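Budum Forum > Grippers and Hands > Troubleshooting
Thread: Finger pushing too hard on thin plastic, force limit ignored?

lalit_v
04/02/2021
Hi all! Having a great time with the three-finger hand on my Bultix arm, but I've hit a fault I can't explain. Task is turning the plastic sleeves in a card holder. For 118 cycles it was lovely to watch. Then the left finger went straight past its force limit, kept pushing, and split a sleeve down the seam. No error, no stop. Log shows the limit still set. Firmware is stock. Any ideas?

kimaro_m
Ooh, I love this one. Did you re-zero the force sensor after warm-up? Mine drifts like crazy in the first 9 minutes and then the limit means nothing.

lalit_v
Zeroed once at power-on, never again. Hmm!

SaritaT
I don't buy drift. Drift creeps, and you'd see sleeves getting more and more creased over the run. One sudden shove sounds like a dropped packet with the hand holding its last command. Check the timeout in the Sotgate driver – the default is 400 ms, and that's ages when a finger is moving.

kimaro_m
Could be both, you know. Soft plastic gives so much that a bad zero hides for ages and then bites you.

SaritaT
Could be, but I'd still bet on the timeout :)

aarti.u
Whichever it is, please keep your own fingers out of there until it's sorted! If it ignores the limit on a sleeve it'll ignore it on you. Put the stop button where you can reach it.

lalit_v
Fair point, button moved. Set the timeout way down and re-zeroed every 2 cycles (yes Sarita, I changed both at once, I know, I know). No shove so far, but I'm not calling it fixed. Next I'll put the old timeout back and see if it returns – can't wait to find out who's right. Picture attached.
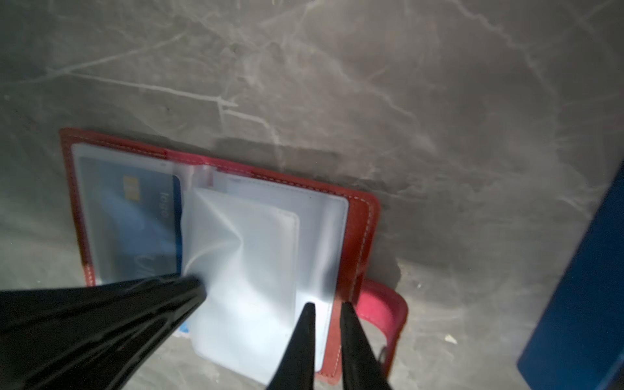 Left finger pressing on the top sleeve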